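Shiny things and a planner that changes its mind

I spent most of the week inside Prosero, our planning stack, chasing a bug that only shows up when there's something reflective on the table. Cardboard box? Fine. Rubber duck? Fine. Give it anything round and silvery and the target pose starts wandering all over the place – I've seen it jump 32 millimeters between two frames while nothing in the log says the arm moved at all.

So I went back to the wrist view and started stepping through it slowly, with the pose overlay switched off so I wouldn't be fooled by our own drawings. Look at that bright streak on the disc. 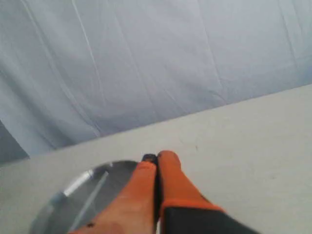 Why not just average the pose over more frames? Because the error isn't random. A highlight slides as the camera moves, so every frame is wrong in nearly the same direction, and averaging gives you a very steady wrong answer. I tried it with 4 frames and then with 21, and the second one was smoother and just as far off.

What helped a bit was letting the detector say how sure it is. Nieto (our perception node, named before I joined) used to hand over a single pose and the planner believed it, poor thing. Now it sends a spread as well, and if the spread is too wide Prosero holds its last good plan and asks for another look from a different angle. I replayed 789 saved frames on Friday and the big jumps are mostly gone. Mostly!

The second half of the mess is the other arm. When two grippers work near one tray, each planner has to treat the other as a moving obstacle, and ours was using a position over a tenth of a second old. I'd love to blame the network, but it was my own queue setting.
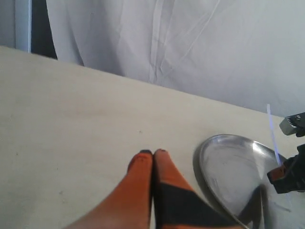 Still on the list

Clean up the replay script so it doesn't need my home folder. Move the spread threshold into the config file. Then try the whole thing on the Pongate setup, where the lights are a lot harsher and I expect to be humbled again.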